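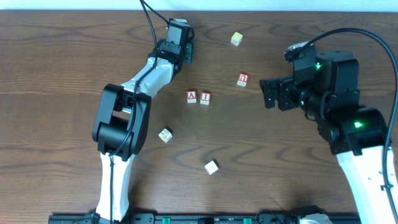 Two arms, six small cubes and one wooden table at Erside.

I have spent a good part of the winter moving robot arms by remote control, and I've come to believe that slow teachers are the best ones. At Madby, where I learned, the rule was speed, and we were proud of getting through 107 demonstrations before lunch on a Friday. The arms learned our hurry along with everything else, poor things! 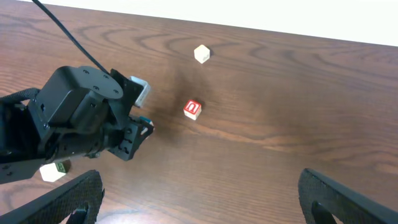 A white cube held in the fingers, with the red U still on the table.

Picking up a cube sounds like nothing, I know, but your own hands do it with so many little pauses and second thoughts, and those are worth passing on. I would gladly trade some 400 rushed examples for a smaller pile made by a person who was paying attention (and who'd had a decent breakfast). My friends at Drekau disagree, and we argue about it most months.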